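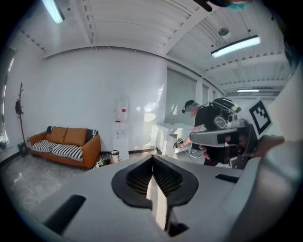 Page 1 of 1

Jul 6, 2024

Went to the open day at Cadum this morning. They do data collection for robot arms, mostly kitchen and counter work. Posting my notes as a thread before I lose them.

Getting there: it's upstairs in the Ruppert building, the side entrance, and the sign for it is small. If you reach the loading dock you've gone past it. Parking on the street was fine at nine and full by ten.

You sign in on a tablet, get a sticker, and wait near the orange sofa with the striped seat cushions until your group is called. Water dispenser is right there against the back wall. Gray carpet, white walls, blinds down. It looks like an office because it was one until January.

The person who took our group was Tatiana Danko. She runs the collection floor. She started with the hand-held grippers and skipped the company slides, which I appreciated.

Short version of how they work: you hold the gripper and do the job yourself, and the recordings go to train an arm that carries the same kind of fingers. The arm doesn't have to be in the room. You could see that at the white counter, where the operator in the cap and headset was working with one in hand.

The square black-and-white marker on top of the gripper is for tracking. Someone in my group took it for a QR code and tried to scan it with a phone. Tatiana said that happens every time.

The task for the day was putting away dishes. Pick up a cup, turn it over, set it on a rack, let go, back to start. Then a bowl. Then a cup again, from a different spot.

They want 400 good takes of a task before they train anything on it. A take is thrown out if the operator's hand gets in the way of the view, or if the cup is dropped, or if the tracking jumps. Dropped cups do get saved in a separate folder.

I asked what the folder is for. Answer: they want the arm to learn what to do after a drop, but they haven't gotten to that yet.

We each got a turn. It is harder than it looks. The gripper has some weight to it and your wrist wants to do things the robot wrist can't do. I kept rolling my hand over too far and Tatiana kept telling me to move my feet and keep my elbow low.

My first takes were all bad. I got one she said she would keep, a bowl, and I'm fairly sure she was being nice.

A thing I didn't know: slow is not better. If you creep up on the cup, the arm learns to creep. They ask operators to work at the speed they would at home, and new people take a couple of shifts to stop being careful.

Shifts at the counter are 125 minutes with breaks built in. Somebody asked about sore wrists. Yes, people get them, and they switch hands or switch to labeling for the rest of the day.

Second stop was the arm. It's in the next room behind a half wall, and Detlef Gerlach was running it. It's a small arm bolted to a bench, secondhand. He had it doing the cups it learned last month.

It ran cup after cup while we stood there. It missed one, closed on air, backed off and went again. Then it stopped with a cup over the rack and stayed there until he hit reset. He didn't make excuses for it. He said it does that when the rack has been moved a little, and that he had moved it on purpose.

He let a kid in the group pick where the next cup went. She put it right up against the wall. The arm looked at it for a while and then did get it, by the rim. Best part of the visit for most of us, I think.

Software they use for sorting takes is called Wovari. I got a look at it over Detlef's shoulder. Video on the left, gripper opening as a line graph below it, keep or toss buttons. Plain but quick. He goes through a morning's worth during lunch.

Storage came up. They keep the raw video for everything, including the tossed takes, and it fills drives fast. One person in our group works in backups and had a lot of questions. I stopped taking notes for that part.

Cost, for the people who messaged me to ask: Tatiana said the gripper parts come to $2,000 a set the way they build them, and the camera is a big piece of that. The gray shells are printed in house. The fingers wear out first.

They expect to move to Edalgate in the fall for more floor space. The plan there is several counters going at once, plus a real sink. No water near the gear at the current place, so no dishwashing yet — only dry dishes.

Turnout was about 200 over the day, going by what they told us at the door. Groups were small enough that you could hear. If you stand at the back near the windows you can't see the counter well, so go up front if you're short.

Complaints: not enough chairs, and the label station was closed, which is the part I had wanted to see. Also the handout has the wrong web address on it. They know.

Would I go again? Yes. They're planning another one after the move — sign-up is by email and it's free. Bring kids if they can wait their turn.

Adding one more since I keep getting asked: no, they aren't hiring operators right now. Tatiana said to check after the move. You don't need experience with robots. You do need to be able to stand for most of a shift.

Also I left a blue water bottle there. If you were in the eleven o'clock group and picked it up, message me.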